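Home | Our Work | Grants | News | Contact

Filed under: Reports to Funders

Hindham Community Laundry and Linen Exchange
Progress report to the Yuen Fund, second period
Prepared by Yen-ting Chiang, project manager

Where we are

The laundry has now been open to members for two full quarters. When we last reported, the machines were in but the hot water supply on the east wall was not good enough to run more than two washers at once. That work was finished in April. All washers can now run together, and the queue that used to build up on Saturday mornings is mostly gone.

We have 300 registered households, up from the number in the first report, and 56 of them use the pickup service. The pickup households are mostly older people living alone and families with a new baby. We had expected more of the first group and fewer of the second. Tormod Aasen, who runs the pickup route, has moved the afternoon round to start at 3:30 so that parents are home from the school run.

Linen exchange

The exchange lets members trade in worn sheets and towels for clean ones in better condition. It was the part of the plan we were least sure of. Demand for towels has been steady. Demand for single sheets has been higher than our stock can cover, and we have been out of them twice. Double and king sizes move slowly and take up shelf space we could use for something else.

We wrote to two hotels in the area about taking their retired single sheets. The Medon has agreed in principle but wants a signed letter about how the linen will be used, with their name removed from anything printed. Cheng-en Chiu has drafted it and it is with their office. The other hotel has not replied.

Sheets that are too worn to lend are cut up for cleaning cloths. We sell these at the counter in bundles. Sales are small, but the bundles do clear the back shelf.

Sorting and bags

In the first period we had problems with items going back to the wrong household. Most of the mistakes involved small things such as socks, baby clothes and washcloths, which came loose in shared loads. We have changed how this works. Small items now go into a mesh bag at the counter before anything is washed, and the bag stays closed until it is handed back. Each bag has a cloth tag with the member number written in laundry pen.

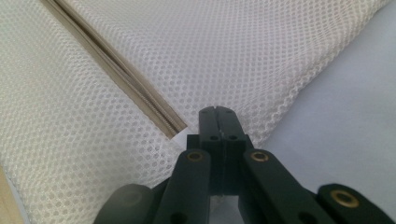

White mesh with small round openings.

Complaints about missing items have dropped since the change. We still get some about socks. The tags have been a weak point. The ink fades after repeated hot washes and staff have had to rewrite a good many of them. We tried iron-on numbers, which peeled, and have gone back to pen while we look at stitched tags. Cheng-en Ng has a quote for stitched tags and we will decide on it next month.

We also learned that overfilled bags come out with damp patches in the middle. There is now a fill line drawn on the counter and members pack to that. It has saved a lot of second drying cycles.

Staff and training

We have four paid staff, all part time. Matěj Ondrejka joined as the evening supervisor and has taken over the maintenance log from me. He has also written a short guide to the dryers covering lint, vents and what to do when the door switch sticks. It is taped inside the cupboard door and people do use it.

We ran 13 training sessions for members on using the machines, stain removal and basic mending. The mending sessions filled up first each time. The stain sessions were poorly attended until we moved them to the evening. Two members who came to mending now help run it, and we would like to pay them a small fee in the next period if the budget allows.

Equipment

One of the Visetti dryers was out of use for 22 days while we waited for a part. The supplier had the wrong model on file and sent a belt that did not fit. We have since had the model and serial numbers checked for every machine and sent a corrected list. The other dryers handled the load, but evening sessions ran late and we paid extra staff hours as a result. These are shown under Staff in the budget sheet, with a note.

The floor drain near the folding tables is slow. It has been cleaned twice. The landlord's plumber thinks the fall of the pipe is wrong and that it will keep happening until a section is relaid. We have asked the landlord to pay for this and are waiting on an answer. In the meantime the drain is checked at closing every night.

Money

Spending is close to plan overall. Electricity is over, mainly from the longer evening sessions. Detergent is under, as we moved to buying it in drums and stopped giving out free sample packs. Member fees came in slightly above what we forecast. We have not touched the contingency line.

We would like the Fund's approval to move part of the unspent detergent money to linen stock, to be used only for single sheets. The amount is in the budget sheet on the second tab.

Next period

- Sign the linen agreement with the Medon and arrange the first collection
- Decide on stitched tags
- Get a written answer from the landlord on the floor drain
- Clear half of the king size stock, either to members or to another exchange
- Add a second pickup round if Tormod can find a driver for it

The second round depends on the driver more than on money. Tormod has spoken to one person who can do mornings but not afternoons. If that does not work out we will keep the single round and hold new pickup requests on a list - it is a short list at the moment.

Receipts and the maintenance log are available at the office on request. Questions about the budget sheet should go to Cheng-en Chiu, and anything else to me.

Contact us | Privacy | © Hindham Community Laundry and Linen Exchange | Back to top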